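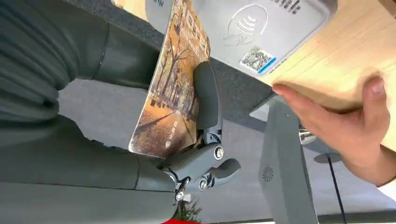
Figure 3. Wrist camera view from the card payment task. The gripper holds a printed card against the payment terminal. A person's hand is at the right.

4. Collecting the Demonstrations

4.1 Tasks and sites

The counter tasks were recorded at two sites. The first was a mock shop built in our lab, and the second was the front desk at Pletdale, a garden supply store that let us work there before opening time. We chose counter work for this part of the study after our earlier set, Culidow, turned out to hold very few examples in which the robot had to bring a thin, flat object close to a fixed device. Policies trained on Culidow alone could pick up a card but would often stop too far from the reader, or come in with the card edge first.

The counter set covers 15 tasks. They include handing over a receipt, placing an item in a bag, turning a small display toward the customer, and holding a card to a payment terminal. Each task was recorded at least 50 times. The card task was given 100 recordings because it showed the widest spread in how operators chose to do it. The full set holds 800 demonstrations after the checks described in Section 4.4.

4.2 Operators and control

Three operators recorded all of the data: Abrehet Asfaw, Tolera Tamiru and Mahlet Sisay. Asfaw and Tamiru had used the arm before. Sisay had not, and was given two days of practice on block stacking and drawer opening before recording began. All three used the same hand controller, running on our Nair software, which maps the motion of the operator's hand to the motion of the gripper. The finger opening is set by a trigger.

Operators were told what the end state of each task should be but were not told how to reach it. In the card task, the end state is that the card is held over the contactless symbol long enough for a person to count to two, and is then pulled back. No real payments were made. The terminal was in a practice mode supplied by its owner, and we logged the time of each read so that it could be matched to the arm motion later.

4.3 Views and signals

We store images from a fixed overhead camera and from a small camera at the wrist, along with joint angles, finger opening and the controller input. The wrist view matters most in the last part of the card task. From overhead, the arm often covers both the card and the terminal. From the wrist, the card, the finger pad and the symbol on the terminal can be seen together, as in Figure 3. The wrist image is stored as it comes from the camera, and we do not rotate it to match the overhead view. In early tests, rotating it made no difference to the trained policy and added a step that could go wrong.

A person may be near the counter during a recording. We kept these recordings in the set. A policy for this kind of work will have to run with hands and sleeves in view, and removing them would leave only the cleanest cases. Faces do not appear in the wrist images we release. Overhead images are cropped to the counter.

4.4 Checking and labels

Each recording was watched in full by someone other than the operator who made it. The reviewer marked the start and end of the task and gave it one of three labels: complete, complete with a retry, or failed. Retries were kept, with the time of the retry noted. Failed recordings were moved to a separate folder and are not part of the count given in Section 4.1.

The most common fault in the card task was a slip of the card between the fingers when it touched the terminal. A second fault was a card held over the wrong part of the device. Georges Qaisi and Lensa Gudeta reviewed this task and settled any unclear cases together. They disagreed mostly on what should count as a retry. The rule used in the end was that the card must move clearly away from the terminal and come back. Small corrections made while the card stays near the symbol are not counted.

Labels were stored in Stoler, our in-house annotation tool, and exported once at the end of collection. The split between training and test data was made by session, so that recordings from the same morning never appear on both sides.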